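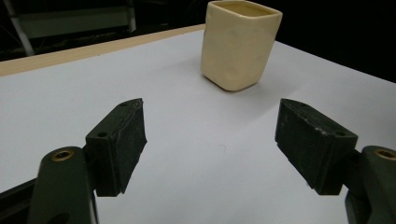
2 min read

Placing Cups for a Gripper: Workshop Notes from the Lahtinen Open Day

The November open day at Lahtinen had one bench given over to picking up cups with a two-finger gripper. Most of what the operators did applies to any small workshop that handles light, thin-walled or uneven items, by machine or with ordinary tongs.

Clear the bench first. A plain white top makes dust and stray fibers easier to find. Wipe it with a barely damp cloth, then a dry one. The Ornel team repeated this every 20 picks.

Start wide. Open the fingers well past the width of the cup before moving in. With an irregular cup, allow 5 mm of extra clearance on each side.

Square up to flat faces. A cup with a rounded-square section should be gripped on two opposite sides, away from the corners. If one side has a dent, turn the cup a quarter turn and try again.

Close slowly – half speed is enough – and stop at first firm contact. Lift straight up a short distance and hold before moving sideways.

Look after the pads. Dark pads show pale dust and scratches early. Brush them after 100 picks and check that they still sit at the same height. The pads on the Drasenley bench were rated for 2,000 picks, but the operators changed them sooner if the edges rounded over.

Check threaded inserts by hand at the end of the day. Do not overtighten; brass threads strip easily.

Keep one cup as a reference and do not use it for drinks. The Nudska stand marked theirs on the base with a pencil.

Shares: 20
5 comments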